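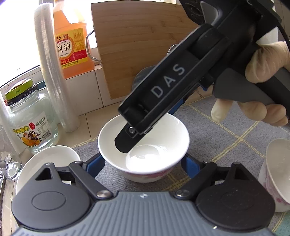 Stop buying new grippers and start cleaning the ones you have

I look after the hand-held grippers for a small data outfit working out of Plumholm. Pairs of them, one for each hand, people take them into kitchens and dining rooms and move crockery from here to there. I don't do the moving. I get the tools back at the end of the day, in a box, and I have opinions about that box.

My main opinion: we spend far too much time arguing about which gripper to buy next and next to none on the ones sitting in the box. Every couple of months somebody forwards a page from a new maker. Better linkage, lighter handle, nicer fingers. Fine. Put it through two weeks of cereal bowls and it'll be as sloppy as the old one if it gets treated like the old one.

So, upkeep. Mostly the linkage.

The arms that open and close the fingers turn on pivot screws. Small screws, cheap screws. They back out. Not fast, a quarter turn over a long day maybe, and the operator won't feel it. The hand corrects. That's the trouble with putting a person on the handle, a person is very good at hiding a bad tool. You pinch a bowl rim, the finger wanders a hair to the left, your wrist fixes it before you know it happened. Then the recording gets used to teach an arm that has no such wrist and the arm drops the bowl.

I check every pivot screw every evening. Close the fingers on a scrap of card, tug the card, watch the arms. If an arm rocks, the screw gets snugged. If it rocks again next day the screw comes out, gets cleaned and goes back with a dab of the weak threadlocker. The WEAK one. We had a batch done with the strong stuff before my time and I ended up drilling two of them out, which cost an afternoon and one linkage arm.

Do not overtighten. I'd rather have a bit of play than a stiff joint. A stiff joint makes people squeeze harder, the squeezing tires them by lunch, and tired people set cups down crooked. You can tell the hour of a recording from how things get put down.

Fingers next. Everyone wants to talk about finger material. Rengifo sent us a softer set last May to try, and there was a whole week of discussion on it, charts even. I washed the old set with dish soap and warm water and they gripped like the day they came. That was the test, as far as I'm concerned. Glazed crockery is slick enough already without a film of cooking oil and hand cream on the fingertip. Soap, rinse, let them air dry overnight. No alcohol on the soft ones, it turns them chalky. I've seen spray bottles of it come back in the box so I know somebody is doing it.

Fingers get replaced in pairs. Left and right together, always. A new one against a worn one closes off center and then you're chasing an offset that isn't in the software at all. We lost most of a month's work in Vikby to precisely that, 46 sessions, all with the same lean in them. Someone had swapped one finger because only one was torn. Reasonable thing to do! Nobody had told them. That's on whoever writes the instructions, and that was me.

Cables. The cable is the part that quits first on every set I have looked after and it always quits at the same spot, where it leaves the body. People carry the thing by it. They also wrap it around the handle tight when they pack up, because it looks tidy. Loose loop, please, as big as your spread hand, and one strap. I'd take an ugly box over a tidy one with a cracked cable in it. Leave slack above the tool too, enough for a curve. If it's pulled straight at full reach it will be pulling on the connector, and you'll get dropouts that look like a software fault and waste some poor person's morning.

Mounts. Whatever sits on top of the gripper has to sit there the same way tomorrow. I put a paint line across the joint on each one, body to mount, with a fine brush. If the line's broken, the mount has turned, and that gripper doesn't go out until it's been calibrated again. Takes 6 minutes. The software people at Balberg say their setup can correct for a turned mount afterwards and perhaps it can, I've not seen it done on a bad day with real data. A line of paint costs nothing and doesn't need an update.

Handles, gloves. We give everybody gloves and I was against it at first, thought it would dull the grip. I've come round. Bare hands leave the trigger sticky within a day, and sticky triggers were a third of my repairs. Now it's hardly any. Thin gloves, the right size. A baggy glove gets pinched in the trigger gap, and then I'm picking scraps of it out with tweezers.

What I'd really change is when this gets done. Right now it's the end of the day, everyone's packing, box gets shut on a problem and the problem goes out again at eight in the morning. I want a half hour in the middle. Tools down after lunch, card test, wipe the fingers, look at the paint. I've asked for it twice. The answer is that half an hour is half an hour of recordings. Sure. But one loose screw found at five o'clock means the whole afternoon is suspect, and you can't say which part of it. I did this on my own with 4 sets for a month, midday check and no other change, and threw out less than I have in any month before. Small numbers, I know. They're the only ones anybody here has collected.

The other side of it, to be fair. Some tools are worn out and no amount of soap fixes it. When the linkage holes have gone oval a new screw just rattles around in a bigger hole, and that body is done. I retire ours at 200 hours if the holes look bad and keep going if they don't. A newer design might get more out of its holes. Bushings would help alot. If the next page somebody forwards me has bushings in it I'll read it to the end.

But buy the spare fingers first. And screws, a bag of them, the right length, kept in the box with the driver that fits. Half the mangled heads I see are from somebody using the nearest driver becuase the good one was in another room.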